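つかんだ布はどこにあるのか　把持ツールの映像から方策を学ばせるソフトウェアの裏側

手持ちの把持ツールで人が布を扱い、その映像からロボットの動作を学習させる。言葉にすれば一行の手順だが、映像が学習データになるまでには、時刻合わせ、自己位置推定、セグメンテーション、区間の切り出しという長い処理が挟まる。布操作のソフトウェア基盤「Trellska」を開発するDamaの開発室で、制御を担当するラシャ・ブトロス(Rasha Boutros)氏と、認識系を担当するナビル・シャムーン(Nabil Chamoun)氏に話を聞いた。
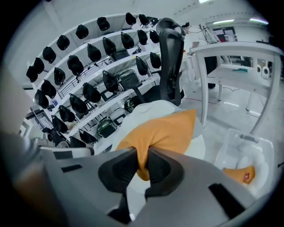

剛体の前提が使えない

箱やカップであれば、物体の姿勢は位置三成分と回転三成分で書ける。把持点を決め、そこへ手先を運ぶ軌道を計画すれば、把持後の物体は手先に固定されたものとして扱える。布ではこの前提が最初から崩れる。オレンジ色の布を指パッドで挟むと、パッドの間では細くねじれた束になり、その先では広い面に開く。束の部分と開いた部分は同じ一枚の布でありながら、画像上では幅も陰影もまったく異なる。

シャムーン氏によれば、初期の認識器はこの二つを別の物体として出力することが多かった。色だけで結合すればよさそうに見えるが、近くに同系色の布がもう一枚あれば、今度はそちらまで取り込んでしまう。Trellskaの現行版では、色の類似度に加えて、指パッドからの画像上の連結性と、前後のコマでの追跡結果を併用している。把持中の布は必ずパッドに接しているという制約を、候補の絞り込みに使う形である。

「布の全体形状を復元しようとは考えていません」と同氏は言う。「必要なのは、次に動かすべき縁がどちら側にあるかです。メッシュを当てはめる方式も試しましたが、折り重なった部分で解が定まらず、計算時間の割に方策の性能へ効きませんでした」

現在の中間表現は、布の領域マスク、見えている縁の候補線、把持点の三つに絞られている。縁の候補線には信頼度が付き、しきい値を下回るものは方策への入力から外れる。しきい値は布の種類ごとに調整せず、全データで共通の値を使う。種類ごとに変えれば個別の成績は上がるが、未知の布に対してどの値を使うべきかという問題が残るためだ。

映像は手首の座標系で届く

把持ツールの映像は、常にツールと一緒に動く。指パッドは画面内でほぼ同じ場所にあり、棚や机のほうが流れていく。このため手先と布の相対関係は取りやすいが、布が作業面のどこへ動いたかは、ツール自身の運動を推定して差し引かなければわからない。

自己位置推定には、画像特徴と慣性計測を組み合わせた推定器を用いる。ここで問題になるのが背景である。同じ形の部品が等間隔に並んだ棚は、特徴点が豊富で一見すると都合がよい。ところが一つ隣の部品に対応点がずれても局所的な見え方はほとんど変わらず、推定器は高い確信度のまま誤った並進を出す。反対に、白い机や白い壁が視野の大半を占めると、対応点そのものが足りなくなる。

対策として入れたのが、Damaの社内で「Shirazi」と呼ばれる検証モジュールである。推定された軌道を慣性計測だけの短時間積分と照合し、両者の差が許容範囲を超えた区間に印を付ける。自動補正はしない。印の付いた区間は学習から除外するか、人が確認して戻すかのどちらかになる。

補正を見送った理由について、ブトロス氏の説明は簡潔である。

「補正した軌道は滑らかになります。滑らかな軌道は正しく見えるので、あとで誤りを見つけられなくなる。欠けているほうが扱いやすいのです」

時刻合わせの誤差は接触で現れる

指の開度と画像は、別々の周期で記録される。開度の系列は補間して画像の時刻に合わせるが、両者の時計にずれが残っていると、画像では布に触れていないのに開度は閉じきっている、というデータができる。自由空間を動いている間はこのずれが見えない。影響が出るのは接触の前後だけで、しかも方策が最も多くを学ぶべき箇所がそこに当たる。

Trellskaでは収録の冒頭に指を数回開閉させ、画像から求めたパッド間隔と開度の系列との相互相関を取り、ピークの位置から時刻差を求めている。求めた時刻差はファイルの付帯情報に書き込み、元の系列は書き換えない。推定方法を改良したときに、過去の収録へさかのぼって適用できるようにするためである。

今回の学習用データは、60の収録から切り出した623区間で構成される。一つの区間は、接近の開始から布を離して手先が退避するまでと定義されている。この定義に落ち着くまでに、区間の規約は2度改訂された。最初の規約では指が閉じた瞬間を区間の始まりとしていたため、学習した方策は把持後の動きこそ安定していたものの、接近の途中で布が少しでもずれると復帰できなかった。

次の規約では接近を含めたが、終端を指が開いた瞬間に置いた。すると方策は布を離した後の挙動を学ばず、実機では指を開いたままその場にとどまる。布が片側のパッドに貼り付いて残った場合、止まった手先はそれを引き離せない。退避までを一区間に含める現在の規約は、この失敗を受けて決まったものである。

行動の塊と再計画

方策は毎周期一つの指令を出す方式ではなく、短い先までの目標手先姿勢と指の開度をまとめて出力する。出力の途中で次の推論が終われば、新しい系列へ乗り換える。乗り換え位置で指令が不連続になると布が揺れ、揺れた布の画像がさらに次の推論を乱す。そこで新旧の系列が重なる時間帯では、重みを付けて両者を混ぜる。

ただし、指の開度には混合を適用していない。古い系列が「閉じる」、新しい系列が「開く」を指示しているとき、両者の平均は半開きになる。薄い布に対する半開きは、把持とも解放ともつかない状態であり、布は自重で少しずつ滑る。開度については新しい系列を採用し、切り替え直後の短い時間だけ反対方向への指令を抑止する、という規則が別に設けられている。

この規則を方策の内部で学習させるべきか、外側の制御器に置くべきかは、開発チームの中でも意見が分かれた。ブトロス氏は外側に置く立場である。学習済みの重みを差し替えても規則が維持され、単体試験も書けるからだという。シャムーン氏は、外側の規則が増えるほど学習時と実行時の条件が離れていくと指摘する。現状では外側の規則は5個までとし、新しく加える場合は既存の一つを外せるかどうかを先に検討する運用になっている。

力の扱い

把持力の直接計測は、現行のデータには含まれない。代わりに、指の開度の指令値と実測値の差を、接触の強さを示す粗い指標として用いる。ゴムの指パッドは変形するため、この差は布の厚みとパッドのたわみの両方を含んでおり、単独で力に換算することはできない。

それでも、二枚重ねの布をまとめてつかんだかどうかの判定には一定の効果がある。白い大きな布の上に小さい布を載せ、上だけを取る課題では、下の布を巻き込むと開度の差が大きくなる傾向が見られる。画像側の判定と食い違った場合は開度の差を優先せず、手先をわずかに持ち上げてから両方を再評価する。持ち上げれば、巻き込まれた下の布は視野の中で動く。判定を一度の観測で済ませず、情報が増える動作を挟んでから決めるという設計である。

再生ツールに割かれた工数

取材の中で二人が最も長く時間を使ったのは、学習手法の話ではなく、再生ツール「Husier」の話だった。Husierは、映像、推定軌道、指の開度、領域マスク、方策の出力を一本の時間軸に並べて表示する。任意の時刻で止め、その時点の入力を方策に入れ直し、別の版の重みと出力を比較できる。

実装上の要点は、表示用の経路と学習用の経路で前処理を共有していることにある。以前は、表示側が独自に画像を縮小していた。縮小の補間方法が学習側と異なり、縁の候補線が画面上では正しく見える一方、学習側では途切れているという不一致が長く見過ごされていた。現在は前処理を一つのライブラリにまとめ、Husierは学習器が受け取るものと同じ配列を描画する。見た目は粗くなったが、苦情は出ていないという。

失敗区間の分類もHusier上で行う。分類名は「縁の誤認」「軌道の不良」「時刻のずれ」「巻き込み」「滑り」といった原因側の語に統一し、「失敗」「不安定」のような結果側の語は入力できないようにした。原因が判断できない区間は未分類のまま残す。無理に分類すると、次に集めるデータの方針がその誤りに引きずられるためである。

今後の作業

当面の課題として挙がったのは、透明な容器の中にある布の扱いである。容器の壁越しに布は見えるが、手先は上の開口からしか届かない。現在の中間表現には障害物としての壁が存在せず、方策は見えている縁へまっすぐ向かおうとする。容器の縁を別のマスクとして加える案と、進入方向を計画器の側で制限する案を並行して評価しており、8月には比較に使う収録をそろえる予定だという。

自己位置推定については、同じ形が繰り返される背景を検出した時点で特徴点の重みを下げる処理を試験中である。重みを下げすぎると、今度は慣性計測の誤差が軌道に乗る。どこで釣り合わせるかは、Shiraziが印を付けた区間の再評価を終えてから決める。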